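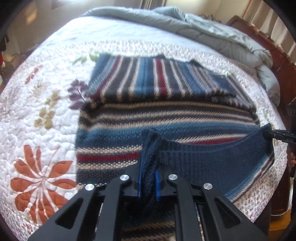 2 min read

Ticket 145: striped sweater, hem band flaring after wash
Category: Knitwear care
Status: Open, waiting on customer

Customer wrote:
Hello, and thank you for taking this on! I have the Lurkulard striped pullover, the one in navy, blue, gray, cream and red, and I love it to pieces. I washed it in February and now the navy ribbed band at the bottom flares out when I wear it, so I look a bit like a bell. The stripes are fine and the red hasn't run at all, which was my big worry. I've tried folding it three different ways and even slept with it under the mattress (don't laugh). Is there any hope?

Flarkgate Knit Help replied, 9:40 am:
Oh, there is plenty of hope, and please don't feel bad about the mattress — we've heard that one before! Ribbing tends to relax when a wet sweater is lifted by the hem or hung over a rail, as all the water pulls on it. Could you try the following and let us know how you get on?

1. Soak the band only, in cool water, for 12 minutes. Keep the body out of the bowl if you can.
2. Press it in a towel. No wringing, please.
3. Lay the sweater flat on something padded. A quilted bedspread with a dry towel on top does nicely.
4. Nudge the ribs together with your fingertips, working from one side seam to the other, then fold the sleeves in and leave it overnight.

Customer wrote, 5:15 pm:
Done! It's better on the left but the right side still waves a little. Should I go again, or would steam be quicker?

Flarkgate Knit Help replied:
Go again, and hold off on the steam for now, as it can loosen ribbing further. Once it's fully dry, measure straight across the band and send us the number, and we'll compare it with the size chart for your pullover.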